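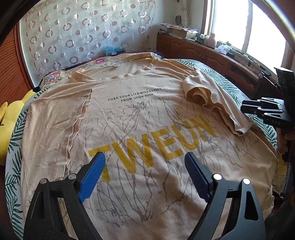 11/04/2018
Virgilio Castillo

3. Lettering on Everyday Clothes

Printed slogans turned out to be the richest part of the Prundwood survey. We asked 42 households to tell us which garments they wore most in June, and what was written on them. More than 100 garments came back with wording in English, and 19 of those carried phrases that no fluent speaker would be likely to say aloud. We find these wonderful – they borrow the rhythm of a motto and let the grammar go its own way.

Figure 3. T-shirt with slogan in small black capitals and a larger word in yellow.

Owners rarely read the small print. Asked to recall it, most gave the color and size of the largest word first. Soriano's idea of "text as texture" fits these answers very well, and we return to it in the next section.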